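Category: Lab Guides > Demonstrations and Open Days

How to run a simulated pick-and-place station at an open day

This guide covers the tabletop station used at the Vaher open day. It assumes Skondell is installed on the demo machine and that the presenter has run the apple task at least once. Allow 14 minutes per group, with 11 for the run and the rest for questions.

1. Load the tabletop layout and wait for the arm to settle in its home pose. Do not start a run while the assets are still streaming.

2. Open the arm view on the main display and the close views on the side monitor. Visitors follow the arm view. The presenter needs the close views to judge the approach.

3. Lock the random seed before the first group enters. With an open seed, the layout changes between groups and the printed handout stops matching.

4. Start the task at half speed. Pause when the fingers are at the fruit, and switch through the views before resuming. 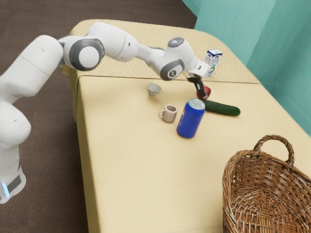
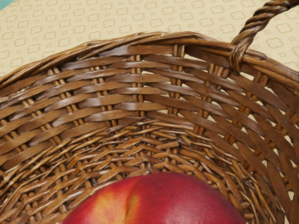 All four views are renders from the simulator.
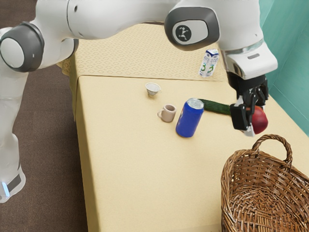
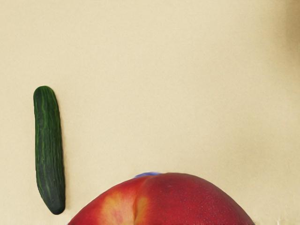
5. Resume and let the task finish without commentary. If the grasp slips, let the group see it, then reset. A reset takes 13 seconds on the demo machine – longer if logging is on.

6. Offer one visitor the jog controls. Set the speed limit in Zaltodura first and keep the table collision check enabled. Two visitors at the controls is too many.

7. Save the log under the group number and clear the scene.

Common faults

Fingers pass through an object: the collision mesh failed to load. Reload the object, not the whole layout.

Arm stops above the table: the planner has timed out. Raise the limit to 2 seconds and retry.

Side monitor goes black: the render queue is full. Close any view that is not in use.

Questions about real hardware should go to Magdalini Vasilakis, who keeps the schedule for the physical cell. The next open day is planned for April. Settings files from this one remain on the shared drive in the Ominum folder.

Related guides
Setting joint speed limits in Zaltodura
Exporting run logs from Skondell
Open day checklist for presenters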